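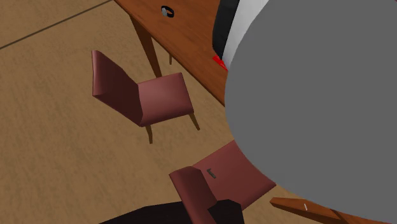 The table end of the room, seen from above.

10th July

I have been trying to write letters again. I used to do it every January, one to each person I owed a proper answer, and then I moved and let it slide. My aunt Seraina Gasser never stopped. She writes on both sides of thin paper and numbers the pages, and she expects a reply that is at least as long as what she sent.

Her last one ran to 2 sheets and was mostly about the bus to Skumwood, which has been cut back again. She also asked what I was reading and whether I still had the blue dictionary. I do. It is missing the end of S.

My first attempt at an answer was typed. I got to 4000 characters and it read like a work email, so I deleted it. The second I wrote by hand with a cheap ballpoint, and my hand hurt after one page. I had forgotten that part. I don't think I had written more than a shopping list by hand in years.

What helped was stopping for the night after one page. I leave the last sentence unfinished and pick it up the next evening. The letter changes subject a lot that way, but so do hers.

Paper turned out to matter more than the pen. The pad I had at home let the ink through. I bought a pack of 100 sheets at the stationer's in Robles, plain, 90 gram, and I can now use both sides. The man there tried to sell me a lined sheet to put underneath. I said no and went back for it the following week.

I have also started keeping her letters in order. They were in three different drawers, and a few were folded into books. The oldest I have found so far is from the summer she worked in Ater, when she complained about her landlady for four pages. There should be an earlier one with a recipe for plum cake in it, but I haven't come across it yet.

The reply went out this morning, five pages, numbered. I forgot to answer her question about the reading, so that goes in the next one.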